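Help Center > Closed tickets > Play food > Ticket 71

Subject: Peach will not sit up straight. Also leaves pink on table.
Opened by: Jadwiga Marciniak, Grurstead
Product: Gedado soft fruit, peach, single
Handled by: Sérgio Simões
Status: Closed (see last entry)
Opened 26 Jan 2020

Entry 1, Jadwiga

I look after the pretend grocery at Grurstead. It consists of a white table, a wicker basket, and as of this week one peach. The peach has two faults, and I'd like to report them separately so that they can be ignored separately.

Fault A. The peach leans. I set it down with the leaf on top, the way a peach is drawn in every book we own, and it slowly goes over until the leaf is down by the table on one side. Then it's perfectly happy and will stay there until closing. I've tried it at both ends of the table.

Fault B. On Friday I wiped a pink smear off the tabletop, close to where the peach lives. The tabletop is as white as a dentist's ceiling, and it's my job to keep it that way. I have nothing else pink in the grocery.

What I've tried so far: turning the peach around, pressing it a little flatter underneath with my thumb, speaking to it.

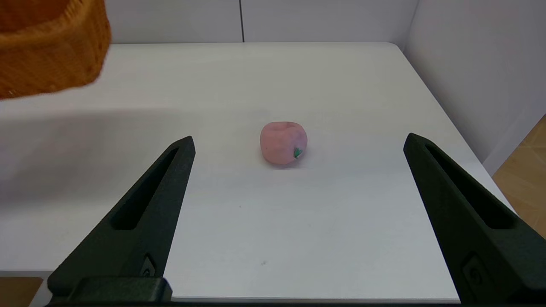
I'd also like to know whether the lumps are meant. My colleague says real peaches are smooth. I say my colleague buys his in cans.

Entry 2, Sérgio

Thank you for the clear report. Lumps are meant. The mottled color is meant too, before it comes up. The dent near the top is from the mold and they all have it.

On Fault A, could you check a few things for me?

- Is the table level? Put a marble on it if you have one.
- Is the leaf attached firmly, or does it swing?
- Has the peach been squeezed, sat on, or stored under anything heavy?

On Fault B, please rub the peach on a damp white cloth for 30 seconds and tell me what you get. Plain water, please. We had a customer in July who used nail polish remover and then wrote to complain about the bald apple.

Entry 3, Jadwiga

No marble. I used a grape from my lunch. It stayed where it was put, so the table is level or the grape was tired. The table is a Rieger and has never given me a day's trouble.

Leaf is firm. It's a very small leaf, so there isn't much to swing.

I can't speak for the peach's whole life but it came out of its box on Tuesday and has only been handled by people under the age of 8 and by me. I leave you to decide which group is rougher on fruit.

Cloth test: nothing. I rubbed for the full 30 seconds and then again out of spite. Cloth as white as before.

Entry 4, Sérgio

Good news on the cloth. If the color isn't coming off on a damp cloth it isn't coming off on the table. Could the smear be from something else? Chalk, lipstick, yogurt?

About the leaning: the soft fruits are weighted a little off center so they don't roll off counters. The orange does it as well, but there's no leaf on the orange so it gets away with it. I'd call this normal.

As a workaround, does it sit upright in the basket?

Entry 5, Jadwiga

I asked around about yogurt. There was a silence of a kind I recognized. It was strawberry. Fault B is withdrawn, and somebody else is now wiping that table for a while.

Regarding the basket. It's a Zudska, the tan-orange one with the thick braided rim, and I'm fond of it. I put the peach in, leaf up. It stayed up for as long as I held it. Then over it went, same direction, and because the basket is woven it now had a ridge to lean on and looked even more comfortable. I'll add that one peach at the bottom of that basket looks like the end of a hard winter.

So it's back out on the table, to the right of the basket, where at least it looks like a decision.

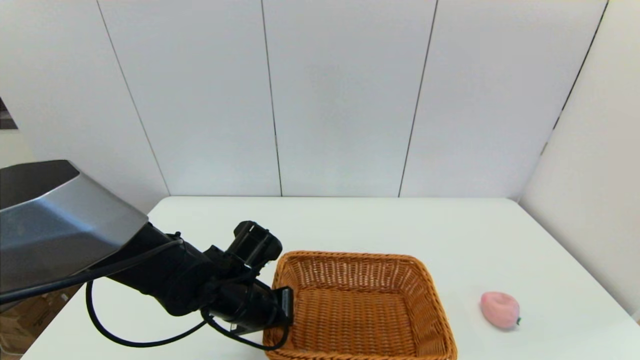

Could I ask whether a ring or a stand exists? I made one from a strip of cardboard and it held the peach straight all afternoon, but it made the peach look like an egg, and a child asked me if it was boiled.

Entry 6, Sérgio

No stand, sorry. I asked, and the answer was that it's a peach.

What I can suggest:

1. Set it down leaf to the side on purpose, and have the leaf face the customers.
2. Put other fruit in the basket first and wedge the peach on top. It needs neighbors on both sides. The pears are good for this.
3. If you'd really like it upright, a bit of reusable putty underneath will do it. Take it off at night or it picks up crumbs.

I can also send a replacement but I should warn you it will lean too. Possibly the other way.

Entry 7, Jadwiga

Went with number 1. Pears are on order, so number 2 after that. I don't want putty in a grocery.

Please don't send the other one. I've gotten used to the direction.

Happy for this to be closed. For your records, the grape was fine and I ate it.

Closed by Sérgio. Resolution: works as designed. Linked to: orange, leaning (no action).

Comments (4)

pattycake_m: Ours leans left. Is that a different batch or do I have it backwards?

Odell: We have the same basket. Vacuum it with the brush thing, crumbs go right down into the weave and stay there.

pattycake_m: Never mind, had it backwards.

rainyday_playroom: would like to hear more about the bald apple

Contact support | Copyright Gedado | Back to top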